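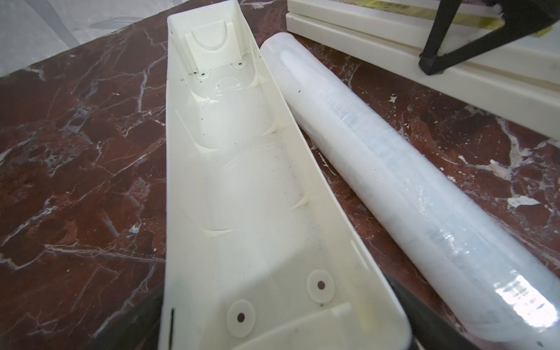
Three weeks of moving plastic parts

I have now recorded 345 runs of the same task on the two-arm bench at Bretidach, and I was asked by a couple of people what that work is like, so I am writing it down while I still remember the early part.

My job before this was on the assembly side at Wieser, where I put covers on things and checked them. I had no background in robots. Sudheer Ramasamy, who runs the bench, told me that was fine and that the people who had done the job with their own hands tended to pick it up at the same speed as anyone else. I was slower, as it went. The first day I managed nine usable runs and threw away more than that.

The way it works is that I sit at a second pair of arms, small ones, with no motors to speak of. I hold one in each hand. When I bend the small left arm, the big left arm bends the same way, and the same on the right. There is a trigger under each forefinger that closes the gripper. Everything the arms do is saved along with the camera pictures, and later on a model is trained on all of it. A pedal starts and stops the recording. I press it, do the task, press it again, and then put the parts back somewhere different for the next one.

The task has a long name on the sheet but we call it the layout. There are three parts: a long cream shell, open on top, with ribs inside it; a roll of clear film; and the piece with the yellow label. They start anywhere on the table. At the end they have to lie side by side, shell on the left, roll in the middle, labelled piece on the right, more or less parallel and not touching. A person could do this in four seconds without looking. My best is 31 seconds and a normal run is nearer 50.

The labelled piece is the one I do first. It is long and has straight sides, and the right gripper gets over it without trouble if you come down from above and keep the wrist square. If the wrist is even slightly turned, one finger lands on the rim and the other goes past it, and when you close the trigger the whole thing swings round. I spent most of my first week making it swing round.
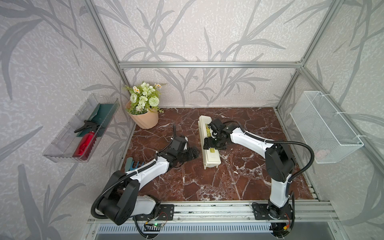 What I found hardest was that you can't feel anything. At Wieser I never looked at a cover going on, I felt it. With the small arms you get no push back at all, so you have to judge by eye when the fingers have closed and when a part has touched the table. I used to let go too early and the part would drop the last centimetre. Young-sook Byun, who had the seat before me, told me to watch the gap under the part and nothing else until it closes. I did that for a few days and the drops more or less stopped.

The second hardest thing was speed. I was trying to be quick, and Sudheer played me back some of my runs and asked me to count the corrections. In one of them I went in, backed off, went in again, shifted left, shifted back and then closed. The model learns that as well, all of it. He would sooner have a slow run that goes straight to the part than a fast one with a wobble in it. So now I stop the arm a hand's width above, line up, and go down once. It added several seconds and he was pleased with it.

The shell is the part I like least. It is deep, and the inside walls are smooth, and the natural thing is to put one finger inside and one outside and pinch the wall. That lifts it, but it hangs crooked. The sheet says to take it across the outside near the end, which means the gripper has to be open nearly all the way before you go down. I wrote OPEN FIRST on a bit of tape and stuck it to the desk.

The roll is odd. It rolls, obviously, but only until one of the loose wraps catches, and then it stops wherever it likes. I hold it from above with the right gripper and keep the left one near the shell so that I can nudge whichever of them has drifted. There was some argument over whether nudging should be allowed. Sioned Wynne said it was part of the task as any person would do it, and that the model ought to see it. Sudheer wanted clean picks and nothing else. We settled on one nudge per run. Two and the run is marked as a fail.
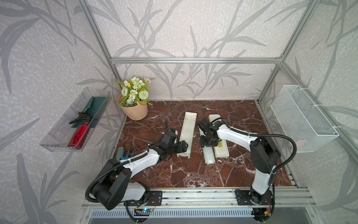
Failed runs are kept, which I didn't expect. They go in a separate folder with a note of what went wrong. Mine mostly say "part rotated" or "gripper not open". There are a few that say "operator sneezed".

Some practical things, for anybody starting on a bench like this.

Set the chair before you start, not after. I had mine too low and by the end of the first week my shoulders hurt enough that I took a day off. Elbows want to be level with the desk.

Do no more than 20 runs without getting up. I get sloppy at the end of a long stretch and I can see it in the playback, the arms come down faster and faster.

Change the starting positions properly. It is very easy to put the parts back in roughly the same place each time without noticing. Sioned printed me a set of random layouts and I follow those now, even the silly ones with the shell pointing straight away from me.

Look at the wrist camera view at least once an hour. I lost half a morning to a smear on the left one.

The target is 1000 runs by September. At the rate I am going I should get there with time over, but they have talked about adding a fourth part, and if they do the old runs stay as they are and the count for the new version starts from nothing. Sudheer tried a first training on the early runs last week. The right arm went to the labelled piece, stopped above it, lined up and went down, and I recognised the pause. Then it closed on the rim and swung it round.

I am back on the bench tomorrow with the second half of Sioned's layouts.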